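Does the four-day week survive contact with the rota?
Speaker notes, Hawthorne branch meeting, 2019-10-05
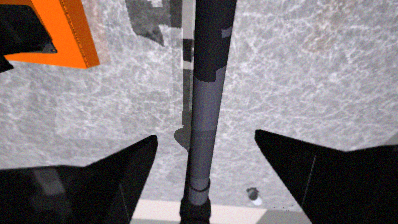 Start with the question as it was put to me in September: "Is there any reason we shouldn't just do it?" Pause. Let people answer if they want to. Someone will say childcare, someone will say the phones.

Say where I stand early on. I'd like a four-day week. I'd like it a lot. I am less keen on the evidence I keep being sent for it.

The Badex survey. Most of you have seen the leaflet. Staff at Badex were asked if they felt more productive on four days, and they said yes. Well, of course they did. If you'd just given me Fridays off and then asked if I was working harder, I know what I'd tell you. Ask the room: would anyone here say no?

Go slowly on the next bit, I rushed it last time.

Three things the leaflet leaves out:
- who was asked (office staff only, the warehouse wasn't in it)
- how long the trial had been going when they were asked
- what happened to the people who left halfway through

On the second one. I wrote to them and the answer was two months. Two months is a honeymoon. Anyone remember how tidy the new kitchen was for its first two months?

Now hours. There are two quite different offers going about under the same name. One is 32 hours for the same pay. The other is the old week squashed into four long days. Fustness did the second and called it the first, at least in the newsletter. Read out the line about "a shorter week" and then the shift times. Don't add anything, let them work it out.

If asked about pay at Fustness: I don't know. Rosaire MacPherson has been trying to get hold of the figures and has had no reply so far. Don't guess.

Rota section. Skip if running late.

Pludus is the one I take seriously. They had to keep the desk open five days and wrote down how they covered it, including the weeks it went wrong. Sick cover was the weak spot. Two people off in the same week and the whole pattern fell over. They ended up paying agency staff, and the cost of that isn't in the headline saving. I asked if it would be. "In the next version." Still waiting.

Saying that, their staff want to keep it, and they'd had a full winter of it by then. That counts for more with me than any leaflet.

What I'd want before we vote:
A trial that includes the early shift. Sick days written down before it starts as well as during. The hours stated in numbers. Somebody outside management doing the asking.

There are 50 copies of the sheet with the questions on, by the door. Please write on them. The boxes are too small, use the back.

Questions. Likely ones: bank holidays (not settled), part-timers (badly dealt with everywhere I've looked, say so), overtime. If the overtime one turns into a row, move on and pick it up at the tea break.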